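Ticket 143: Wrist view freezes on visitor display during demonstration
Site: Cledbridge Automation Center, Demonstration Room
Opened: January 17, 2021
Priority: High (open day)
Status: Closed, with one follow-up item

Reported problem
During the rehearsal for the Gumar open day, the live view from the wrist of the Ustitz arm froze on the visitor display. The arm continued to move normally. The view returned without intervention after 30 seconds and froze again on the next cycle. The demonstration host requested a resolution before the first visitor group was admitted.

Initial checks
The control software was restarted and the display input was reseated. Neither step had any effect. The event log recorded 78 dropped connections on the wrist channel and none on the motion channel. Arm power was within limits throughout, and the fault was therefore traced to the data path at the desk.

The arm was placed in hold and a still was saved from the wrist channel before any cable was moved.

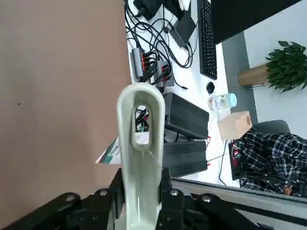 Wrist view with the arm in hold: gripper finger in the foreground, hubs and power supplies on the desk.

Action taken
1. The wrist channel was moved to a port on the second hub. The freeze recurred.
2. The wrist channel was connected directly to the control computer, bypassing both hubs. No freeze was observed.
3. The original hub connection was restored as a test. The freeze returned on the third cycle.
4. The direct connection was reinstated and secured with a cable tie. The arm then ran 600 cycles of the pick-and-place routine with no dropped connections.

Resolution
The direct connection is to remain in place for all visitor sessions. Staff are asked not to return the wrist channel to either hub. The open day proceeded on schedule, and the visitor display was available for every group.

Follow-up
A replacement hub has been requested from Gentile. Cables on the demonstration desk are to be labeled at both ends before the August visit. This item is assigned to the equipment desk and will be tracked separately.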